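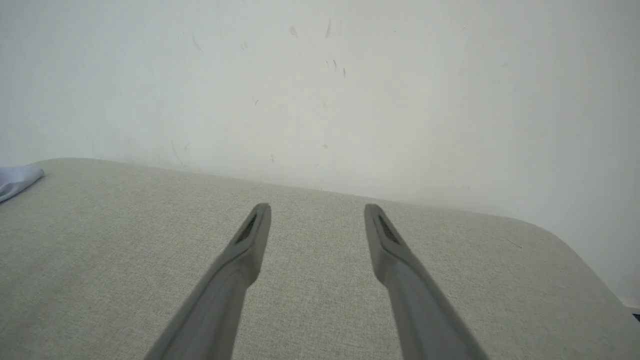 The Riscombe school register for March runs to 72 pages, and I finished indexing it last night. Each entry gives a pupil's name, home district and grade. Spacing is my main problem: the clerk left a wide gap between surname and given name, as wide as the one between the two gray fingers, and my columns split there. I merged 216 rows by hand. The Bostano register is next, with 400 entries and 3 missing leaves.

Apr 2, 2018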